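Travel Writing Seminar, Final Project Report
Going Home for a Short Time: A Travel Essay and How It Was Written
Student: Yi-chun Au
Project partner: Vanderleia Vasconcelos

1. Purpose of the project

For this project I had to write a travel essay of 1000 words and then a report on the process. I chose the trip to Udar, the small town where my grandmother lives. Vanderleia chose Jakari, where she had never been before. We wanted to compare how a person writes about a place she knows and a place she does not know. We agreed to read each other's notes every evening during the trips, and not to correct anything until both of us were back.

2. The journey

From the city I took the night bus, which left at 9:20 in the evening. It stopped for a long time in Fullido, where the driver changed, and most passengers went out to buy tea. I wrote my first page there, on my knees, under a very weak lamp. In the final essay only one sentence from this page remains.
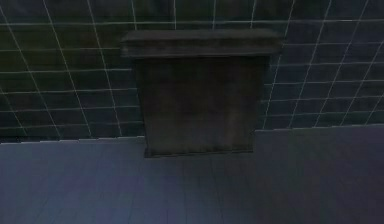

Figure 1. Box-shaped fixture with a wide top against a tiled wall (computer rendering).

In Udar it rained for the first 2 days. I had planned to describe the river market, but the market was closed, so I stayed with my grandmother and listened to her stories about the old ferry. She told me the ticket cost 54 cents when she was a girl, and that she often walked across the bridge to save it. This became the center of my essay, although it was not in my plan at all.

3. Problems in writing

The main difficulty was that I explained too little. I wrote "Tsai's corner" as if every reader knew the Tsai bakery and why people meet in front of it. Vanderleia marked 20 places in my draft where she was lost. Her own draft had the opposite problem -- she explained the bus system of Jakari so fully that the reader had to wait until the third page to meet a person.

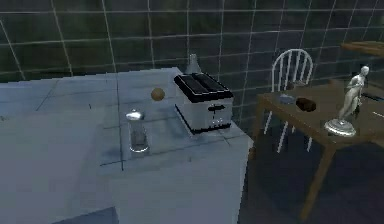 Figure 2. Countertop with a two-slot toaster (computer rendering).

I also had trouble with tense. My notes were in the present, my grandmother's stories were in the past, and in the first draft they were mixed inside one paragraph. I decided to keep the present only for the bus and for the last morning.

4. Results

The second draft was read aloud in class. The ferry part was liked the most, and two classmates asked what happened to the bridge. I had to telephone my grandmother to find out -- it was closed to cars but people still walk on it. I added this to the final version and took out the description of the station, which I was sorry to lose.

Vanderleia's essay now starts with the woman who sold her an umbrella in Jakari. The bus system is in one short paragraph near the end.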